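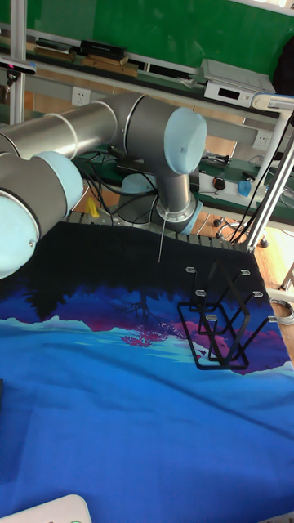
Figure 1. Arm over the covered table, vertical tool attached.

Settlement Monitoring of a Temporary Sheet Pile Enclosure at the Drumcombe Culvert Crossing

Declan Ní Chonaill
Civil Engineering Project Report
Submitted November 19, 2018

1. Background

The Drumcombe water main replacement crosses the Gil at a point where the river runs between an old masonry culvert and a farm access road. The contractor, Birkuvico, chose an open-cut crossing inside a sheet pile enclosure built in two halves. The first half took the flow on the north side while the trench was dug on the south side, and the arrangement was then reversed. The main is a 32-inch ductile iron pipe with restrained joints through the crossing.

The culvert was the main concern. It has shallow footings on silty gravel, and the closest sheet pile stood only a short distance from the east wing wall. This report covers the monitoring of that wing wall and the adjoining road during pile driving, dewatering and pile extraction. It does not cover the pipe design or the hydraulic model, which were handled by other students in the group.

2. Ground conditions

Two boreholes were available from the earlier road scheme and one was drilled for the crossing. All three show made ground over alluvial silt, then medium dense gravel, then stiff clay. The gravel is the layer that matters for both driving resistance and inflow. The sheets were taken through it and toed into the clay to limit seepage under the enclosure.

Groundwater in the borehole nearest the river followed river level with a short delay. In the borehole on the far side of the road the response was small and hard to separate from rainfall.

3. Instruments

The following were installed before driving began:

Leveling points on the wing wall, at the coping and at the base
Leveling points along the road edge
Tilt plates on the wing wall, read by hand
One vibrating wire piezometer in the gravel, behind the wall
A vibration monitor on the culvert parapet, moved twice during the work

The piezometer and the vibration monitor were connected to a Palel data logger. The level survey was done with a digital level and closed back to a benchmark outside the zone of influence. Baseline readings were taken through February, before the piling rig arrived. In hindsight the baseline should have been longer, as the road points showed a small seasonal movement that had not settled by the time driving started.

4. Results

4.1 Driving

Most of the sheets were pitched and driven with a vibratory hammer. The last few on the east side were finished with a press, at the request of the culvert owner. The logger recorded 1663 vibration events above the trigger level over the whole driving period. A large share of these came from delivery trucks on the access road and were removed by comparing event times with the site diary. After filtering, 344 events remained that could be linked to piling.

The highest readings came when the sheets entered the gravel. They fell again once the toe was in clay. No reading passed the stop-work limit, and the warning limit was passed on two shifts. Work was paused both times while the hammer frequency was checked.

4.2 Dewatering

The largest movement of the wing wall took place during dewatering of the south half. The coping points settled by 4 mm over the pumping period, and the base points by slightly less. The piezometer showed a steady drop over the same period - this suggests that some water was being drawn from behind the wall through the gravel, either through the clutches or around the end of the enclosure. Clutch sealant had been applied only to the upstream run.

When the flow was switched and pumping moved to the north half, the piezometer recovered most of the drop. The wall did not recover.

4.3 Extraction

Extraction caused less vibration than driving but a sharper response at the road edge. The two road points closest to the enclosure settled as the adjacent sheets came out. Voids left by the sheets were grouted the same day in all but one case.

5. Discussion

The prediction made before the work treated driving as the critical stage and gave dewatering a minor share of the total settlement. The readings show the reverse for this site. A simple drawdown calculation using the measured piezometer level gives a settlement close to the one recorded, although the stiffness value used for the silt came from a correlation and was not tested.

The tilt plate readings were of limited use. Scatter between repeat readings was similar in size to the movement itself, and the plate on the base course was under water for part of the period. They are given in Appendix B for completeness.

6. Recommendations

Seal the clutches on all runs of the enclosure next to existing structures. Install at least two piezometers behind the wall, at different depths. Start the baseline survey earlier, and record truck movements against the logger clock - the site diary was often rounded to the nearest quarter hour, so filtering took longer than the field work it supported.

Appendix A: Level survey closures
Appendix B: Tilt plate readings
Appendix C: Borehole logs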